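La vaisselle attendra le robot. Ou l'inverse

Envoyer par e-mail | Imprimer

Par Kurniawati Yeoh - 04/07/2025
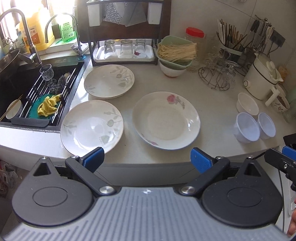 On me pose la question à chaque dîner. Alors, c'est pour quand, le robot qui range la cuisine ? Je réponds mal, trop vite, la bouche pleine. Donc je l'écris. Les machines ne savent pas encore faire nos corvées, pas comme on l'entend quand on dit « faire la vaisselle ». Elles savent faire des morceaux. Saisir une assiette blanche posée à plat sur un plan de travail blanc, déjà, ce n'est pas rien : le bord est bas, la couleur se confond avec le fond, et il faut glisser un doigt de pince dessous sans pousser le tout jusqu'au mur. Un verre à pied couché sur l'égouttoir, c'est encore un autre métier. Ça roule, ça brille, ça casse. Et le chiffon jaune roulé en boule à côté, quelle forme a-t-il ? Aucune. Il en aura une autre dès qu'on l'aura touché.

Les doigts à patins bleus de la pince, eux, font leur travail. Du caoutchouc, deux mâchoires, une main humaine derrière. C'est la main qui sait. Elle décide que l'assiette ovale à roses passe avant le bol, ou après, elle s'en fiche, elle a raison dans les deux cas. Essayez d'écrire cette règle-là. J'ai essayé. Deux pages, et je n'avais toujours pas parlé des baguettes.

J'ai passé une partie de janvier à regarder des démonstrations. Pondum, qui promet un bras de cuisine « autonome ». Malley, plus prudent, qui vise les ateliers. Chez Pondum on m'a montré 106 prises d'affilée, des assiettes toutes pareilles, un éclairage de bloc opératoire. Bravo. Vraiment. Puis j'ai demandé si on pouvait mettre un bol dans la pile, de travers. Silence, on va prendre un café. Le bol est resté dans le placard.

Chez Malley c'est l'atelier, et là je suis moins sévère. Un bac, des pièces, toujours les mêmes, un tapis qui avance. La machine tient la cadence, elle trie 3000 raccords par équipe et personne ne regrette de les avoir triés à la main. Mais l'atelier a été refait pour elle. On a changé les bacs, baissé les lampes, peint le sol, interdit les cartons ouverts. Qui va refaire sa cuisine pour un bras ? Pas moi. Pas ma mère non plus, qui empile une passoire de nouilles sèches sur un bol parceque c'est là qu'il restait de la place.

Voilà mon désaccord avec les gens pressés. Ils comptent les gestes réussis, moi je regarde ce qu'il y a entre les gestes. Pousser la bouilloire. Décider que l'éponge est fichue. Retourner un verre, voir une trace, le relaver. La fin d'une corvée n'est écrite nulle part, on s'arrête quand c'est « bon », et bon chez vous n'est pas bon chez moi. Le logiciel de Plitik demande une photo de la cuisine « rangée » comme modèle. J'ai ri. Je n'ai pas cette photo.

L'autre camp m'agace tout autant. Ceux pour qui ça n'arrivera jamais, qu'un robot n'aura jamais la délicatesse, etc. La délicatesse, ça se mesure en newtons et ça progresse vite. La pince Fang que j'ai eue en main tenait un œuf sans le fendre, modèle à neuf capteurs par doigt, et il y a quelques années on cassait l'œuf une fois sur deux devant les journalistes. Le toucher avance. C'est le bazar qui résiste. On apprend aux machines en leur montrant des gens qui font, des heures et des heures, dans de vraies cuisines avec de vrais égouttoirs en travers de l'évier. Je crois à cette méthode. Plus de 2000 heures pour apprendre à débarrasser, c'est long, mais un enfant de dix ans en met davantage et il râle.

Alors quand ? Pour l'atelier, c'est fait, au moins sur les tâches étroites. Pour la cuisine je ne donne pas de date, et je me méfie de ceux qui en vendent une avec l'acompte. Un assistant qui saurait seulement vider l'égouttoir, lentement, la nuit, sans rien casser, je l'achéterais. Qu'il laisse le chiffon où il est. Je m'occupe du chiffon.

Envoyer par e-mail | Imprimer

Contact | © 2025 Tous droits réservés | Haut de page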